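The night the gripper wouldn't let go

It was the spoon that gave it away, though it took three weeks and a bruised thumb before anyone thought to ask about spoons at all.

Divya Varma had been running the kitchen trials at Rosanitz since February, and if you have ever wondered who teaches a robot to clear a table, the answer on most weekday afternoons was her, with a mug of tea going cold somewhere behind her and the radio on low. The method the firm uses is a homely one. A person holds a gripper by its handle, much as you might hold a pair of barbecue tongs, and goes about the chores with it – picking up a fork, putting down a fork, moving on to the next thing – while a camera above the fingers records it all. Later on a robot arm wearing the same sort of gripper is asked to do what the person did. Divya likes the work. She says it makes you notice your own hands, and how clever they are, and how little credit they get.

The fingers are the bit that matters in this story. Each has a soft ribbed pad on the inside, and the pads are meant to give a little, so that a thin thing and a fat thing can both be held without fuss. The linkages behind them fold and unfold round small metal pivots, and everything is driven, on the version that goes on the arm, by a motor with a controller from a supplier called Torkell. The controller has one job that nobody at Rosanitz had ever lost sleep over. When the motor pushes and the fingers stop moving, it is supposed to decide that something has been caught, ease off, and hold.

What happened on the evening in question is quickly told. The arm was clearing cutlery and took hold of a spoon by the slim part of its handle. The fingers closed, the spoon turned over between the pads, and the controller, feeling the movement, concluded that it had nothing and squeezed harder. Divya reached in to take the spoon away, as she had done 200 times before, with the arm paused at her end of the bench. Paused, as everyone now knows very well indeed, did not mean that the gripper had stopped. It closed on the side of her thumb and stayed there.

She pressed the red button with her other hand. The arm's motors went dead, the brakes came on with their usual clunk, and the gripper held exactly where it was, because a gripper that drops whatever it is carrying every time the power goes is thought to be a hazard too. It took a colleague and a hex key to get her out. That was 66 seconds by the log, and I am told it felt a good deal longer.

The thumb was black for a fortnight and is fine now. The company shut the arm down the same night and, to its credit, did not go looking for somebody to blame. It went back to the table instead, and to the hand-held tool, with nothing powered in reach of anybody's fingers, and started gathering the awkward cases by hand: thin handles, round handles, chopsticks lying across one another.
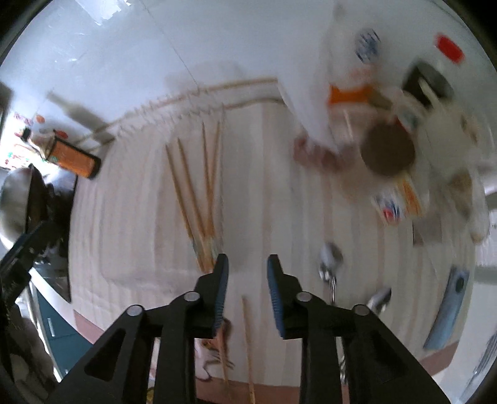
Bostano, who wrote to this magazine after our short news item on the accident, was not much comforted by any of this. More practice with spoons is all very well, the letter said, but a machine that grips harder when it is confused has a fault no amount of practice will cure, and a pause button that pauses only part of the machine ought to be called something else.

I read that letter out to Divya over the telephone and there was a longish silence, and then she said she agreed with nearly every word. The recordings, she pointed out, will help the arm choose a better place to take hold, somewhere nearer the bowl of the spoon, perhaps, where it is less inclined to roll. They were never going to mend the squeezing.

That part fell to Pillai, the small engineering shop that looks after the gripper's moving parts. Their report runs to 20 pages, and I have read it twice, the second time with a good deal more patience than the first. The force limit had been set high during an early test with heavy jars and was never put back. The pause command went to the arm and was not passed along to the Torkell unit. And there was no way of opening the fingers by hand without tools, a point that had been raised at a design meeting and left for a later version, as such things are.

All three have been dealt with. The limit has come down, pausing the arm now pauses the fingers as well, and there is a small lever on the back of the gripper which lets the fingers swing free when you pull it. Divya tried it first on a rolled-up tea towel, then on a carrot, and then, after a morning of putting it off, on her own glove with her hand inside.

The powered trials start again on Sat 2 July. There will be 2 people in the room whenever the arm is switched on, and a rule, written out and taped to the bench, that hands stay off the cloth until the lever has been pulled. Divya tells me she still flinches a bit when the fingers close. She has asked for the hex key to stay on its hook by the door all the same.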